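The Amber One

Feb 5, 2024

Three cups left out of the Thorlacius set. There were more once, a whole shelf of them, then the move, then the other move. Grikov Street, fourth floor, no elevator. She carried the box up herself and heard something go on the second landing. Didn't look. Kept climbing.

Now it was getting dark and the buyer was coming at 5 and nothing was ready. Kettle on. Phone face down on the counter. She'd asked 50 for the lot and then felt sick about it the whole night.

Teal, pink, amber. Her mother drank from the amber one. Only that one, every morning, Eltier tea so strong it left a ring you had to scrub with salt. The teal was for guests. The pink was for whoever was being forgiven.

She'd put two of them up on the wooden box and left the teal down on the table by itself, and then she couldn't stop looking.

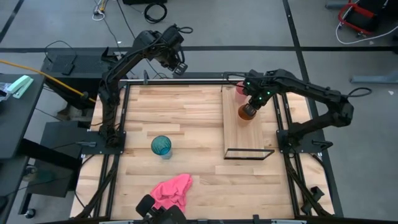
What the buyer wrote

The phone buzzed. She let it. Buzzed again.

"Running late, sorry, train stuck at Wuster. Still want them!! Is the orange one chiped?"

Orange. She read it twice. It was never orange. Hold it to the kitchen window in November, late, when the sun came in low over the roofs - that was honey, that was the inside of a lamp. Orange!

She typed, no chips. Deleted it. Typed, the amber one isn't included. Stood there with her thumb over the button and the kettle screaming behind her.

Sent.

Nothing for a minute. Then: "ok. 50 for the other two?"

Same money. Two cups. She laughed out loud in teh kitchen, turned off the gas, and went looking for newspaper to wrap the pink.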